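Textile Care and Testing, Unit 6: Moisture Regain and Drying of Cotton Pile Fabrics

Handout prepared by Zoila Cáceres. Read before the July lab. Bring a calculator and the Unit 5 tables.

6.1 Terms

Moisture content is the mass of water in a specimen divided by the total mass of the specimen, water included. Moisture regain is the mass of water divided by the oven-dry mass. The two are confused every term. Regain is always the larger number for the same piece of cloth, and it can exceed 100 percent. Content cannot.

R = (W - D) / D x 100
C = (W - D) / W x 100

W is the mass as received and D is the oven-dry mass, both in grams. To convert, use C = R / (1 + R/100).

6.2 Worked case

A cotton terry specimen has an oven-dry mass of 130 g. After soaking and a fixed spin it weighs 265 g. The water held is 135 g.

R = 135 / 130 x 100 = 103.8 percent
C = 135 / 265 x 100 = 50.9 percent

Report both to one decimal place and state which is which. A figure given as "moisture" with no further label will be returned unmarked.

6.3 Where the water sits

Water in a pile fabric is held in three places: inside the fiber wall, in the capillaries between fibers in a yarn, and in the open spaces between loops. Spinning removes most of the third portion and part of the second. The first leaves only by evaporation. Loop height and yarn twist therefore have a strong effect on the mass after soaking and very little on the regain of conditioned cloth. Low-twist yarns take up water faster and shed more lint.

Folding changes the exposed area. A specimen left in a heap dries from the outside, and the inner layers lag behind.
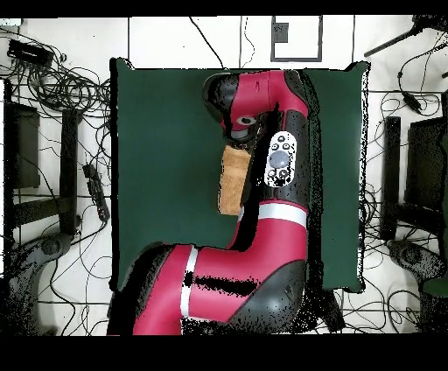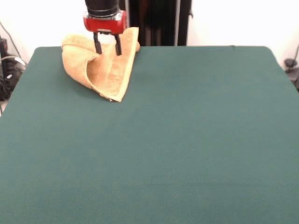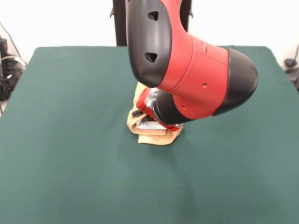
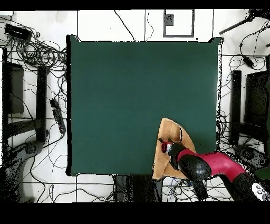

6.4 Drying curve

Plot regain against time. The curve has a constant-rate period, in which the surface stays wet and the rate depends on air speed, temperature and humidity, followed by a falling-rate period, in which movement of water to the surface sets the pace. The regain at the change of slope is the critical regain. Camargo's notes for Unit 5 call this the "knee"; use the full term in your report.

Critical regain is not a constant of the fiber. It shifts with fabric thickness and with drying conditions, so a value quoted without them is of no use for comparison.

6.5 Procedure

Condition the specimens overnight in the cabinet. Weigh each one, soak it in 1000 mL of distilled water, then spin at the marked setting. Weigh again within one minute of the end of the spin. Hang by one short edge with two clips. Record mass every five minutes until three readings in a row agree to 0.1 g, then transfer to the oven for the dry mass.

Tare the clips with the balance, not by subtraction afterward. Do not wring specimens by hand. If a loop is pulled, note the specimen number and continue.

The Pravetti cabinet reads two points high on relative humidity. A display of 67 percent means 65 percent in the chamber. The Grollness cabinet needs no correction.

6.6 Sources of error

Lint lost in the soak lowers D and raises the computed regain. Filter the bath and weigh the residue if the specimen is unwashed. Finishing agents, softeners above all, reduce uptake on the first soak and may wash out by the third, so new cloth should be laundered before testing. Oven-dry cotton picks up water from room air within seconds. Close the weighing bottle before it leaves the oven.

6.7 Problems

1. A specimen has a regain of 8.5 percent as conditioned. Find its moisture content.
2. Derive the conversion from C to R.
3. A specimen with D = 130 g reaches critical regain at 67 percent. Find its mass at that point.

Solutions go to Marcelino Toledo before the lab session. Show units on every line.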